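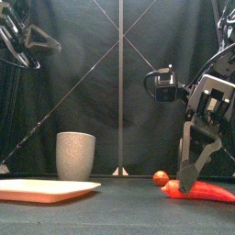

Buying Guides / Benchtop Automation
7 min read

Review: the Revex two-arm bench package, or what the quote left out
By Satish Marar
7/25/18

The Revex salesman told me a pair of arms would pay for itself. He was vague about when, and I was vague about my budget, so we parted as equals.

I bought the package through Killard, who were polite, prompt and very good at sending second invoices. Delivery took five weeks against a promised three. The crates arrived in good order and the bolts arrived in one bag, unsorted, like the change at the bottom of a coat pocket.

The arms first. They're fine. They go where they're told, they repeat it tolerably, and they're quieter than our refrigerator. Setup software is ugly but it saves your work, and I've paid more for programs that didn't. Each arm wants its own outlet and its own controller, and the controllers run warm enough that you shouldn't stack them. Page 2 of the manual shows them stacked.

The grippers are the weak part of the deal. Hard metal fingers are great on a block and a nuisance on produce, where you want a light squeeze and a soft pad. Soft pads are extra. Devadiga makes a set that fits after some filing, and if handling food is your plan, put them on the first order. I put them on the third.

Then there's everything that isn't an arm. A table that doesn't wobble. Something dark to hang behind it so the camera has less to get confused about. Brackets, posts, and cable, always more cable, in a length the supplier doesn't stock. The Fesik wrist camera mount cost nearly 600 dollars and came without screws.

The cheapest line in my whole spreadsheet was test objects: a tray, a cup, a little orange ball and the vegetable drawer at home. I recommend this approach. Real vegetables roll, taper at one end and come in no standard size, and they'll teach you more about a gripper than the blocks in the starter kit. Budget for replacements and for soup.

Would I buy it again? Yes, with one change: I'd start with a single arm. The second spent its early career parked up in the corner while I learned to run the first, and it cost just as much doing that. Killard will sell you the other one later at the same price. I asked, and got it in writing, good through October.

Arms: 3 out of 5. Grippers as shipped: 2. Invoicing department: tireless.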